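Mirnico Releases Tabletop Teleoperation Kit and Demonstration Set for Two-Arm Robots

Recorded household tasks and leader-arm software available to outside labs from March

Mirnico today announced the release of Mangubat, a teleoperation and recording package for two-arm tabletop robots, together with a set of 2,537 demonstrations of household handling tasks. The package lets an operator control both arms remotely and stores the arm positions, gripper commands and head-camera video on a single time base.

Operators work from a pair of passive leader arms. Joint angles are read from the leaders and sent to the robot, and the opening of each gripper follows a trigger on the operator's handle. Hand guiding is also supported: with the joints set to low stiffness, a trainer moves the arm directly and the controller records the path. Both modes write the same file format, so the two kinds of recording can be mixed in training.

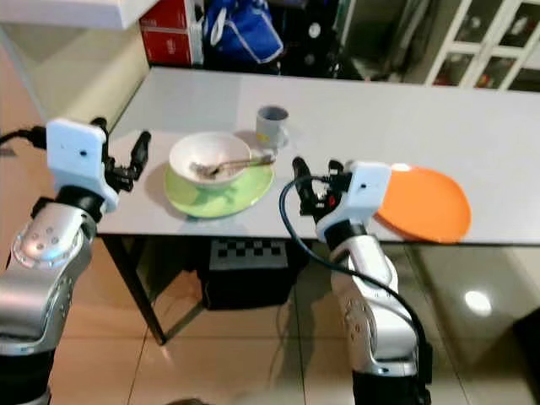

Two-arm setup at a table with a bowl, a spoon and a cup on its saucer.

The demonstrations cover moving and placing dishes, sorting packaged groceries and using handled tools. Of the total, 2,149 were recorded by remote control and the remainder by hand guiding. Each file carries a plain-text task label, an operator code and a result flag entered at the end of the attempt. Failed attempts are kept in the set and marked as such.

"Most of our early recordings were lost to timing errors between the video and the joint data," said Aranka Szilágyi, head of data engineering at Mirnico. "The clock handling was rewritten twice. In the current version a dropped video frame is logged with its time stamp, and the user can decide whether to keep the file."

Object layouts were changed between sessions. The recording protocol calls for dishes, food packages and tools to share the work surface in some tasks, and for both grippers to be in use when a task requires one arm to steady an object.

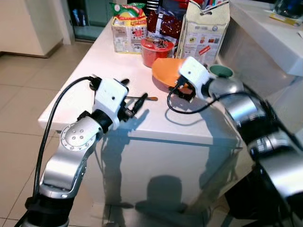

Contact between a gripper and a rigid object is the condition in which operators most often ask for feedback. Mangubat estimates load from motor current and returns a scaled force to the leader arm. The scaling factor is set per joint and can be turned off. Operators who trained on the system without force return needed more practice runs before their recordings passed review, according to Lajos Pap, who managed the operator program.

"Review is done by a second operator at normal playback speed," Pap said. "If the reviewer cannot tell from the head camera what the arm is holding, the file goes back."

A total of 27 operators contributed recordings. New operators complete a practice course on the left arm alone, then the right, before two-arm work is assigned.

The software runs on a standard desktop computer with a wired connection to the arm controllers. Version 2 of the file format is documented in full, and a converter for version 1 files is included. Support for the Fitik gripper line is planned for a later update.

Labs may request access through the Mirnico website. Research use is free of charge; commercial licenses are handled by Trinonex, the company's distribution partner.

About Mirnico
Mirnico develops control and recording software for robot arms used in research and light handling work.

Press contact
Áine Ó Conaill, Mirnico Communications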